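# Staffing and duties after moving gripper checks into simulation

**brorncombe_stores**

We run goods-in and kitting at the Brorncombe site. Management is bringing in Skeltia arms for three of the picking benches, and the approach moves are being tested in simulation before anything is bolted down. Three of us have been taken off the benches to review the test runs. I have no programming background. My day used to be lifting, scanning and packing; now it is sitting at a screen, marking runs as pass, fail or unclear.

A typical still from the wrist view, taken from yesterday's batch: 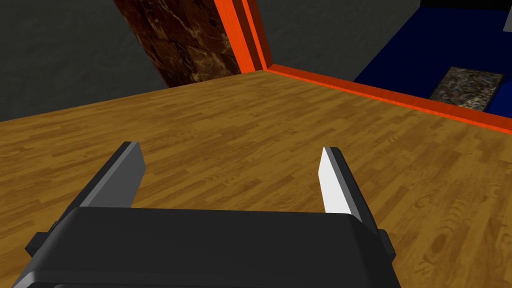

*Wrist view in the simulated room, fingers open, nothing held.*

There were 237 runs in that batch. My questions are practical. Should this be graded as a different job from picker? How long can a person review these before the marks become unreliable? And is it normal to test in a room with a plank floor and orange trim when our floor is painted concrete?

**drastden_controls**

Taking the last point first: yes. Varying the surroundings is common, so that the software does not come to depend on one floor or one wall colour. It does not replace trials on your own benches. Ask for the date of those trials in writing, and ask who signs them off.

On reliability, at Drastden we reviewed 2,026 runs during commissioning. Disagreement between reviewers rose in the second hour of a sitting. We went to forty-minute sittings with other work in between, and a second person re-marked a sample of each batch without seeing the first set of marks. "Unclear" must stay available as a mark. If a supervisor treats it as slow work, people will stop using it and the pass rate will mean very little.

A still like the one you posted should not be marked on its own. It shows open fingers and a clear gap between them. It does not show whether the approach finished correctly. Ask for the whole run, plus the joint log if they will give it to you.

On grading: ours was written up as a separate role, with a screen-work assessment and a higher rate. That took until after go-live, and the difference was not backdated. Get it settled earlier than we did.

**kennedy_nights**

Same thing at our place, different make of arm. They said it was temporary and it wasn't. Check your shift allowance, mine went when reviewing moved to days. Also get a decent chair.

**brorncombe_stores**

Thanks both. The sittings are currently two hours with one break. I have asked for the bench trial date and for a written description of the role. The allowance had not come up at all, so I will add it to the list before the October meeting.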